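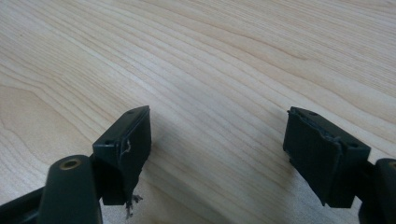 Fingertips over the bare tabletop. Scuffed on the left one, frayed on the right.

Mellow hand-held grippers: pre-session check, with my comments
Filled in by Ermelinda Brandão, November, morning block

Quick background for whoever reads this over at Bornwood: we're comparing demos collected with fresh fingertip pads against demos collected with worn ones, to see how much pad condition matters to the policy trained on them. So this sheet is half safety check and half data record. Please don't tidy up my comments, I need them for the write-up!

1. Finger blocks, cracks and splits
FAIL for the fresh-pad set, OK for the worn-pad set. Left fingertip has a whitish jagged line across the front face. I can't tell by looking whether it goes into the block or stops at the surface layer, so it gets a fingernail test before anyone squeezes anything heavy.

2. Pads and tape
FAIL, same note. There are thin threads hanging off the bottom of the left tip, and the right one has a lumpy, ragged lip along the inner edge. Trim the threads only if they can reach a pivot. Otherwise leave them alone, they're part of the condition we're testing (I know, it hurts to look at).

3. Pivots
Open and close 9 times, slowly, listening for grit. PASS. Keep your other hand out of the linkage, please, it pinches.

4. Marker plates
Wiggle each one with a finger. If it moves, stop and tell me, because a loose plate wrecks the tracking and we only find out at replay. PASS on both.

5. Cables
COMMENT. Leave slack at the wrist but not so much that you can catch it with an elbow. I'd like a clip for the right-hand loop.

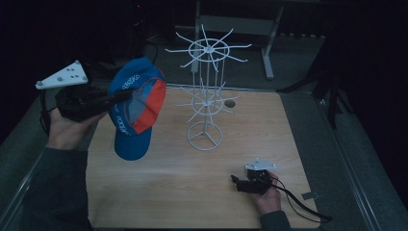 Cap in the left gripper, wire rack still empty, right gripper open.

6. Task items
The cap task is my favorite and also the fussiest one. Grip at the brim. Rack goes in the middle of the board, and check the spokes for sharp ends before you lean over it.

7. Table and board
PASS. Push on each corner, make sure nothing rocks.

8. Sleeves
COMMENT. Cuffs snug, please. Loose ones can snag on the hooks of the rack.

Where the data stands: 687 demos in the Caldeira folder, 105 of them flagged worn-pad. I dropped 22 for tracking gaps and haven't decided what to do about the ones with a slipped grip. My hunch is they should stay in, and the Navell reviewers can argue with me.

Still open: fingernail test on the left tip, cable clip, spare pads.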